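Pestatura: a word list of kitchen and table terms

Version 4
Last updated Mar 25, 2022

What you'll find in here

Pestatura is a word list of cooking and eating terms, gathered from old household recipe books and typed up by people who love them. It covers pots, knives, cuts of meat, ways of stirring, names for the bit of dough left over at the end, and a frankly wonderful number of words for burnt. If you have ever found your gran's handwriting saying "leave it till it blinks" and wondered what on earth that meant, this is the list for you!

Each entry has the word, how it is spelt in the source, a short meaning in plain English, and the line it came from. Where we found a word in more than one book we kept all the spellings, because the spellings are half the fun.

Why we started

The first version was a single text file made to help read one badly stained recipe book, bought in a box of odds and ends. It had 200 entries and plenty of mistakes. Then other people began sending in pages from their own family books, and the file grew far faster than we were ready for. By the following October it needed proper columns, a set of rules and somewhere to live.

What's in the folder

words.csv is the main list, one word to a row
sources.csv says which book each line came from
spellings.csv links the different spellings to one main form
notes.txt holds arguments, doubts and open questions (do read this one, it is the liveliest file of the lot)
changes.txt lists what has changed since the last version

All the files are UTF-8 text with commas between the columns. If your spreadsheet shows odd marks where the accents should be, pick UTF-8 when you open the file and they should come right.

The columns in words.csv

headword: the form we chose as the main one
as_written: the spelling in the source, with its capitals left alone
meaning: one short line, never more than two
group: one of pots, cutting, heat, dough, meat, sweet, table or other
line: the full line from the recipe
source_id: matches a row in sources.csv
sure: a mark from 1 to 5 for how sure we are of the meaning

A quick word on that last column. A 5 means the recipe makes no sense any other way. A 2 means we have a decent guess and would love to hear a better one. Please don't drop the low marks before you have had a look at them. Some of the best words on the list are down there, and people write in to solve them more often than you might think.

How words get chosen

We take anything a modern reader might stumble over. That means true dialect words, but it also means everyday words used in an odd way, such as "frighten" for putting hot vegetables in cold water. Brand names stay out. So do words that turn up only in printed cookery books, as other people have collected those already and done it very well.

Mughal dishes come up quite a lot in the books kept by families with links to India, and the spelling of their names goes in every direction. We keep each one exactly as the cook wrote it and point them all to one headword in spellings.csv. If you know the dishes well, that corner of the list would really gain from your eye.

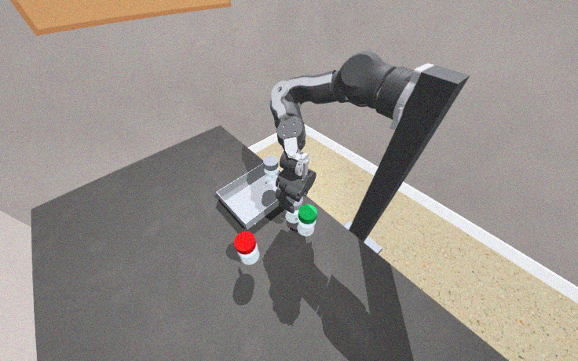
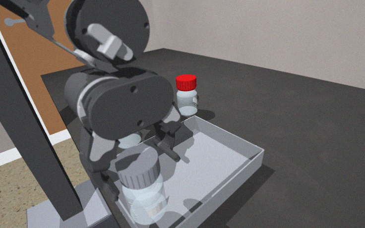
Getting the list into your own work

Two small tools come with the list. Jirneck is a search script for the command line. Give it a word and it brings back the headword, the meaning and every line where the word appears. It copes with missing letters too, so if your page has a hole in it you can type a full stop for each letter you can't read.

jirneck "sk.ll.t"
jirneck --group dough
jirneck --sure 5 --group heat

Punasel does the opposite job. You feed it a whole typed recipe and it puts the plain meaning in brackets after each word it knows. It is a bit too keen at the moment and will happily explain "pan" to you. Add --quiet to make it skip the easy ones.

Both need Python 3 and nothing else. Put them in the same folder as the CSV files and they will find their way.

Known problems

Weights and measures are thin. We have plenty of cups, gills and "as much as will lie on a shilling", but nobody has yet gone through and sorted them.

Some lines were typed from photocopies, and the letters n and u are easily mixed up in old handwriting. If a word looks like nonsense, try swapping them.

The "other" group is far too big. We know. It is getting split up in the next version, with preserving and drinks first out of the door.

Sending in words

Please do! One word is plenty. Send the word, the full line it sits in, and whatever you know about the book, even if that is only "from the loft". A clear picture of the page helps a great deal. Tell us if there are names on it that you would like kept private and we will leave them out of sources.csv.

Using and sharing

You may copy, change and share the list for any purpose, as long as you mention Pestatura and say which version you used. The recipe lines are shared with the owners' consent. If you cook any of them, write and tell us how it went, particularly the seed cake.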